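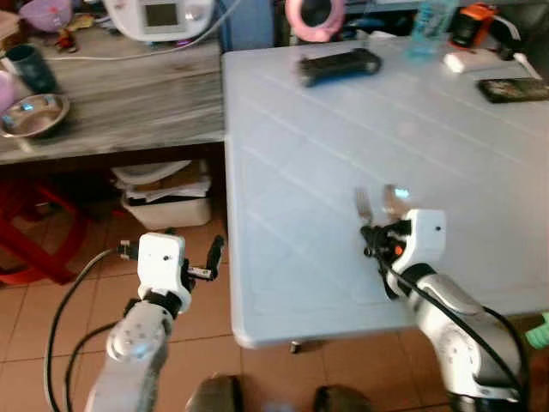 *The light blue-gray table, November.*

Many adults in Tinindale brush for 30 seconds and believe it is enough. I believed it also, until Chrysoula Margaritis, my hygienist, showed me my gums in a mirror. My opinion is that clinics should teach brushing again to grown people, even if the lesson adds 40 dollars to the bill. 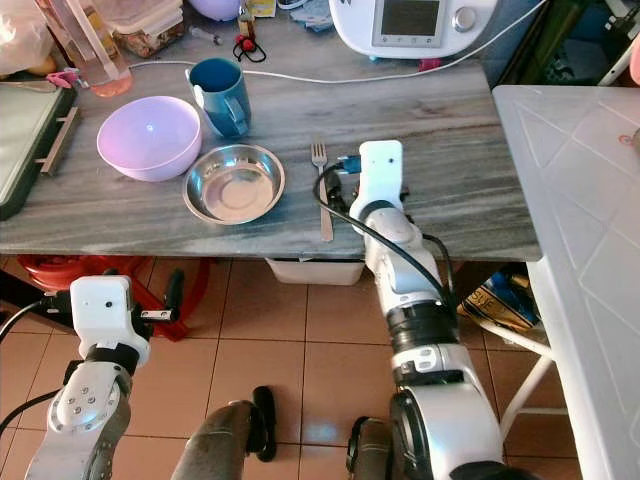 Snacking is the other thing we avoid discussing. Each sweet bite feeds the acid, and small bites through the whole day are worse than one dessert. I would prefer that people eat at fixed times, from a real plate with a metal fork, and drink water from a mug between meals. My dentist says the same, but too softly.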